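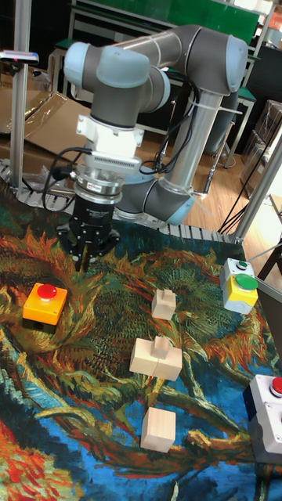 Does swapping the background mat really help a policy generalise, or am I fooling myself?

Hi all, second year student here, please be gentle. I'm training an imitation policy for button pressing and block picking on a cobot. My supervisor pointed me at a method from the Cirnora group where you change the printed mat under the objects every so often while you collect demos, the busier the better. I've got 1,437 demos now, 252 of them on the swirly painting mat.

On mats it has seen, it does fine. On a mat it has never seen it got 34 out of 100 trials, and the plain-mat-only version got more or less the same. So what did I buy with all that work? Has anyone had this pay off?

Posted by plerudley_pete

Answer from Marleny Ríos
How many different mats, though? You give the demo count but that's the less interesting number. We tried this at Pridstead and four mats did nothing for us, the network just learned four mats. It only started to move once we changed the mat every few demos - a pain, I know, but we kept them on a roll and it got quicker. Also check your failures by object. Ours pressed the buttons happily and missed nearly all the wooden blocks, the pale ones on yellowish patches especially. If yours is the same, your average is hiding it. And run more trials before you call two versions equal!

Answer from thibodeaux77
just use random crops and colour jitter, way less faff. worked for me, different task though

Comment from plerudley_pete
Six mats, oops. Splitting by object now - buttons are miles better than blocks.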